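3. Collecte des démonstrations par téléopération

3.1 Montage

La cellule comprend deux bras montés sur un rail linéaire commun, le long du bord avant du plateau. L'opérateur manipule deux bras maîtres de même cinématique, placés hors de la cellule. Les positions articulaires sont recopiées sur les bras esclaves et enregistrées en même temps que les flux vidéo. Le logiciel d'acquisition est Planeck, repris du projet de l'an dernier et modifié par Anil Joseph pour gérer l'axe du rail.

Les parois sont tapissées de motifs colorés. Ce choix vise à limiter la dépendance de la politique apprise à un fond uniforme, défaut constaté sur le premier jeu de données.

3.2 Tâche retenue

La tâche consiste à dépoussiérer une petite étagère à casiers ouverts au moyen d'un plumeau en microfibre. Elle a été préférée à la saisie-dépose pour deux raisons : le contact est continu et l'outil est souple, donc difficile à modéliser. L'apprentissage par démonstration évite d'avoir à écrire un modèle de déformation de la tête du plumeau.

Une démonstration débute plumeau en pince et se termine au retour du poignet en position de repos. Les objets du plateau sont redistribués entre deux séries. L'opérateur a pour consigne de ne pas les déplacer ; tout essai comportant une chute d'objet est rejeté.
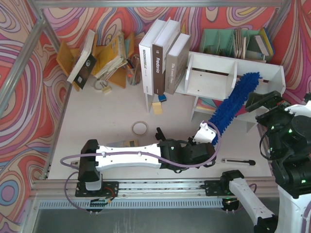

Figure 4. Bras gauche tenant le plumeau, extrémité de la tête bleue au-dessus de l'étagère blanche.

3.3 Déroulement

La campagne a eu lieu en juillet. 400 démonstrations ont été conservées après tri, d'une durée médiane de 14 s. Le tri a été fait à la main, par relecture des vidéos. Les motifs de rejet les plus fréquents sont l'arrêt de l'opérateur en cours de geste et la perte de synchronisation entre les deux bras maîtres.

La démonstration par guidage manuel direct avait été envisagée au départ. Elle a été abandonnée après les premiers essais : la main de l'opérateur masquait la pince sur la vue fixe, et le frottement du rail rendait les déplacements latéraux saccadés. La téléopération supprime ces deux défauts mais prive l'opérateur de tout retour d'effort. La pression du plumeau sur l'étagère n'est donc contrôlée qu'à l'œil, à partir de la courbure de la tête.

3.4 Limites

Tous les essais ont été réalisés par deux opérateurs, dont les vitesses de geste diffèrent nettement. La normalisation temporelle appliquée avant l'entraînement (section 4.2) ne corrige que partiellement cet écart. Par ailleurs, l'étagère reste au fond du plateau dans toutes les séries ; la généralisation à d'autres emplacements n'a pas été évaluée.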